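The Trial Period

Poppy Catterall had signed for the trial on March 22, 2022, and by the time the crate from Jullora was unpacked she had already decided to send it back.

The service was simple enough on paper. Jullora brought two robot arms, a table, bins and a tray, and set them up in your shop. The arms laid out kits of parts so that your own people could sit down and build. You paid 3000 a month after the trial, and if you didn't want it, a man came and took it all away.

The man was Iason Michailidis. He had driven from Skololska with the arms in the back of a van and he ate his lunch standing up.

"What do you make here?" he asked.

"Fan controllers," Poppy said. "For Dunleavy. They put them in barn ventilators."

"How many?"

"166 a week, when everyone shows up."

He wrote that down. Then he asked her to fill the bins the way she would for a new hire, and she did. Motors went in one, the round red boards in another, and the wiring on the other side. She put a clean sheet of paper in the steel tray, the way her father had always done, so that a dropped screw would show.

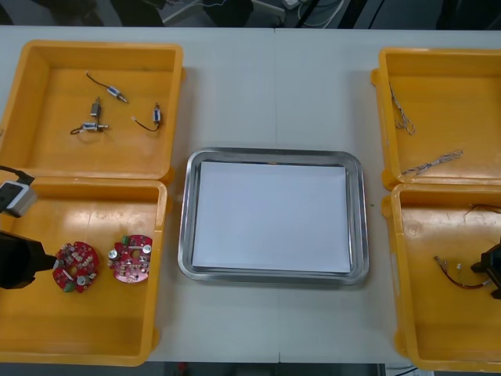 "You can stand closer," Iason said. "They know where the table ends."

Poppy stayed by the door. She had run the shop for almost 50 months without her father and had bought one machine in that time, a label printer, which she hated. Her father had kitted every tray by hand. He came in before the others, and when they arrived the trays were waiting along the bench with everything in its place.

She had been doing it herself since February, when the last kitter left for a job at Podwood. It took her two hours each morning. She did it badly and she knew it.

"What happens if it drops something?" she asked.

"Then it drops something. You pick it up."

"And if it puts the wrong thing in?"

"You tell me, and I fix it. That's what the trial is for." He folded his sandwich paper and put it in his pocket. "Some people keep it five days and call me to come get it. I don't mind. I like the drive."

She went back to the office and answered the phone. Dunleavy wanted to know about the next order. She told them it would be on time, and then she sat for a while looking at the return form, which she had filled out except for the reason.

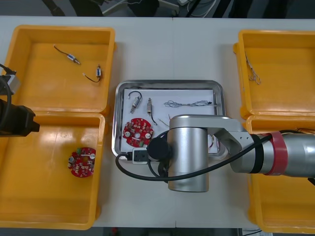 When she came out again Iason was sitting on an upturned crate with his notebook shut. Poppy walked past the door this time and went up to the table. She was looking for mistakes. A motor was crooked, and her father would have turned it straight. But he would also have put the red board below the motors, with the long twisted wires stretched out across the top of the paper, and that was where they were. She checked it against the way she remembered his trays and could find only small things to complain about.

"Did you tell it to do that?" she said. "The wires along the top?"

"It's in the layout you sent us."

She had forgotten sending it. It was a copy of a drawing from the wall over the bench, in her father's pencil, with a coffee ring in one corner.

"The motors should be straight," she said.

Iason opened his notebook. "How straight?"

She told him, and he wrote it down. Then she went back to the office to put the return form in the drawer.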